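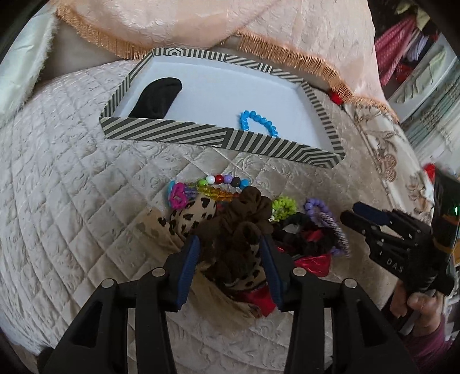
**Sota Tamura**

I started Studlow in February with Brian Nzioka, in two rooms over a bakery in Stirnham. We teach evening classes in household bookkeeping. It is a small subject, but many people pay bills for twenty years and were never shown how to do it calmly.

Before, I worked in the accounts office of a shipping company, and Brian taught math to adults. We met at a language exchange, where I was correcting his Japanese and he was correcting my invoices - I mean the English on them.

A course at Studlow is 53 lessons, each of 90 minutes. We begin with paper: one notebook, one pencil, the bills of the month. The computer comes later, and some students prefer to stay with the notebook. This is fine with us. 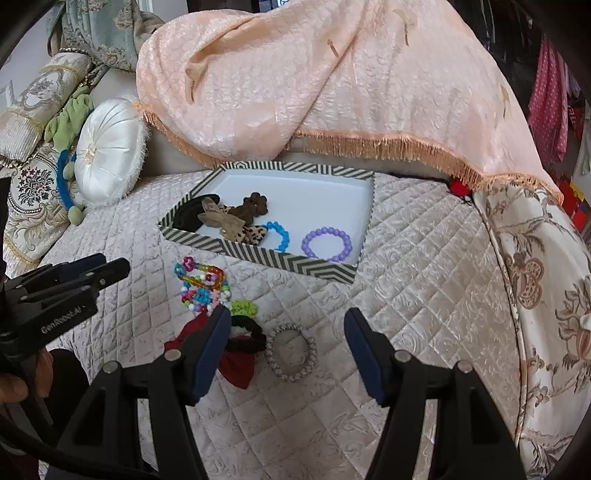 The second half of the course is about longer things, such as saving for a roof, reading a loan agreement, or sharing costs with a grown child who moved back home. Brian takes these lessons. He is more patient than me with the loan agreements.

We have no entrance test. You can join at the start of any month, and if you miss a lesson you may sit in the same one with the other group. Our reading room, which we call Wada after my grandmother's town, is open to students before class. Please ring the lower bell - the upper one belongs to the bakery.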